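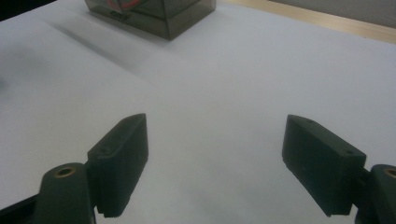 Stellach will open its new paper craft and wrapping studio in Baxter this June, giving people a place to cut, fold and wrap projects too big for the kitchen table. The studio takes up 37 square metres on the ground floor of the former Fivwood stationery warehouse. Work is done on tabletops covered with large sheets of plain white paper laid flat, and visitors are welcome to sketch or rule lines straight onto them. Used sheets go into the recycling or home with whoever drew on them.

The studio will stock 4,000 sheets of paper in its first season, from light tissue to heavy card. Paper is sold by the sheet, and offcuts are free to anyone who has booked a table.

“People come in with a parcel the size of a bicycle wheel and no idea where to start,” said Morag Galbraith, founder of Stellach. “Mostly they need room to spread out and a pair of scissors that cuts properly. We can look after both.”

Table hire is $5 an hour and includes rulers, bone folders, cutting mats and tape. Children are welcome with an adult. The guillotine is operated by staff only.

Evening classes begin at 6:30 pm and cover gift wrapping, box making and simple bookbinding. The first program, Zostano, is a beginners' course in folded boxes and envelopes. Galbraith wrote it after teaching 498 people in borrowed halls and school art rooms — many of them asked for a regular place to practise between classes.

Bookings for tables and classes can be made at the studio counter. Groups wanting to use the whole room should speak to staff ahead of time, as the long tables have to be moved to suit. Parking is available at the rear of the building, and the entrance from the car park is step-free.

Media enquiries: Morag Galbraith, Stellach, Baxter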